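Section 4: Clearing the play table

Read this before the first pack-up of the term. The Leka bucket set comes with its own sheet, and it claims the whole job takes two minutes. Allow more.

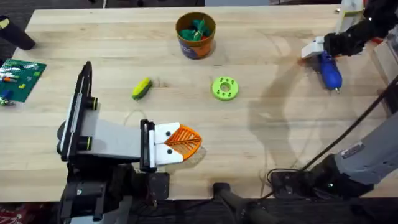
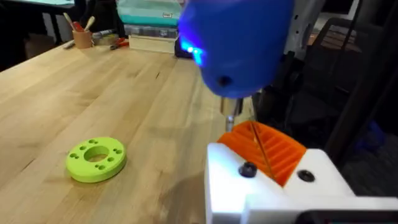 Soninville, September

You will need the patterned bucket and a dry cloth. The Leka sheet also asks for a "sorting mat" (part 3379). We tried one for a month at the Kestedby rooms and went back to the bare wood.

1. Start with whatever is lying on the tabletop. In the first picture that means the yellow-and-green toy beside the bucket. In the second it's the lime-green ring.

2. Tip the bucket out and look through the green pieces by hand. They crumple together, and small yellow things vanish among them. Shaking the bucket is supposed to bring them to the top. Kenna Paterson shook ours 20 times and was not convinced.

3. Put the corn-shaped toy back first, then the green pieces over it. The maker recommends the reverse order, for reasons it keeps to itself.

4. Check the small holes in the ring for crumbs and dough. Use a dry brush. The sheet says a toothpick is fine, but ours snapped.

Note: The ring does not belong to the bucket set. Store it flat in the Festitz drawer, whatever the colour suggests.

5. Wipe the table along the grain. Leave the bucket off until the wood is dry.

CAUTION: Do not press the green pieces down to make room. If they sit above the rim, leave them there. A full bucket takes about 16 minutes to pick apart once it has been packed tight.

CAUTION: "Wipe clean" is printed on the Leka carton. Araceli Barajas took that at its word with a wet sponge, and the colour came off on her sleeve. Try a hidden spot first.

Missing pieces go on the sheet inside the cupboard door. Replacements are ordered through Krešimir Perić on Thursday.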